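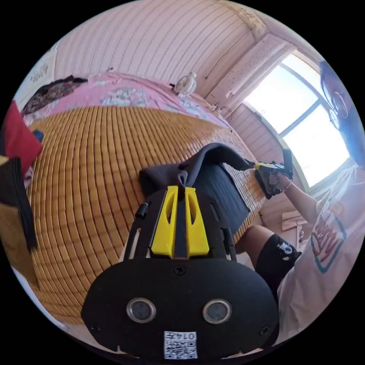

One buyer in Brurkthorpe reports that the Cosura 47 went up on a plasterboard wall in a single evening, and that the only part needing a second pair of hands was lifting the rail onto its brackets. The same buyer would have liked longer screws in the pack.

Cosura 47 Wall Rail
Made by Banley
Sold singly. Hooks and shelves sold separately.

Overview
The Cosura 47 is a steel storage rail for hallways, utility rooms and garages. It fixes to the wall at three points and takes any hook, basket or shelf from the Cosura range. The rail has a continuous slot along its front edge, so fittings can be moved sideways without being taken off. They lock with a quarter turn.

Specification
Length: 47 inches
Material: cold-rolled steel, 14 gauge
Finish: powder coat, satin
Colors: white, gray, dark green
Wall brackets: 3, supplied
Rated load: 51 lb, spread evenly
Maximum load on any one hook: 10 lb
Use: indoors, or in a covered porch

The rated load applies to solid masonry or to timber studs. On plasterboard without studs behind it, the limit is set by the anchors. Check the figure printed on the anchor pack and use the lower of the two.

In the box
Rail, three brackets, two end caps, six wood screws, paper drilling template. Wall anchors are not supplied.

Fitting
Tape the template to the wall and check it with a level before drilling. Pilot holes for the supplied screws should be 1/8 inch. Fix the center bracket first, then the outer two, leaving the screws slightly slack. Hang the rail, slide it until the ends are even, and tighten. End caps go on last – they are a tight fit and are hard to remove without marking the finish.

Two rails can be joined end to end with the Ruddock joining plate. The joint must fall on a bracket, so order one extra bracket for each joint. The load rating per rail does not change.

Care
Wipe with a damp cloth. Do not use scouring pads or solvent cleaners. Chips in the coating should be touched up before the rail is used in a porch, or rust will spread under the edge.

Changes from the earlier rail
The earlier version was 37 inches long and had two brackets. Its hooks fit the new slot. Its shelves do not – the rear lip is too deep. Brackets are not interchangeable.

Delivery and returns
Shipped flat in a cardboard sleeve. Orders placed before 2 p.m. leave the same working day. Unused rails can be returned in the original sleeve with the template and screws. Drilled or cut rails cannot be taken back.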